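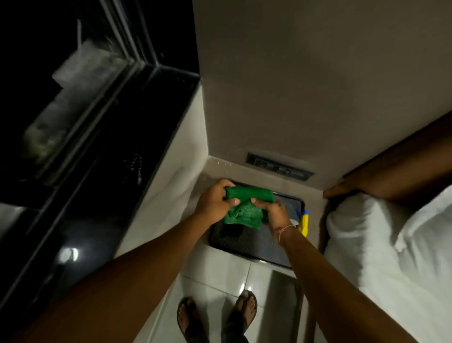 Week 3: Who cleans the corner?

Work and Automation, course notes
Posted in: Teaching > Handouts
By Mared Lloyd, November
2 comments | 3 shares

The hotel case. Watkins put Donow floor machines into a hotel with 300 rooms. The sales sheet promised "hands-free housekeeping". Read that phrase against the green cloth, which takes two hands, and the strip of white tile between bed and glass where the job is being done.

What the machine does: corridors, lobby, open floor. It does these well enough, and I have no quarrel with it there.

What is left: edges, corners, glass, beds, anything that needs wringing or folding. These were always the slow parts. Staff used to break them up with the easy corridor work, and that has gone.

Heledd Edwards interviewed room attendants for her dissertation. Several said the shift felt longer, though the rota showed the same hours. Their room quota went up by 2 a day on the grounds that "the floors are done". The bedroom floors were not done.

Watch the figures. The supplier logged 3,593 cleaning runs and called it labour saved. A run is counted when the machine leaves its dock. Wyn Gape asked in the seminar whether a stalled run counts. It does.

For next time: write down one task at your own workplace that a machine took over, then who picked up the remainder and whether their pay moved.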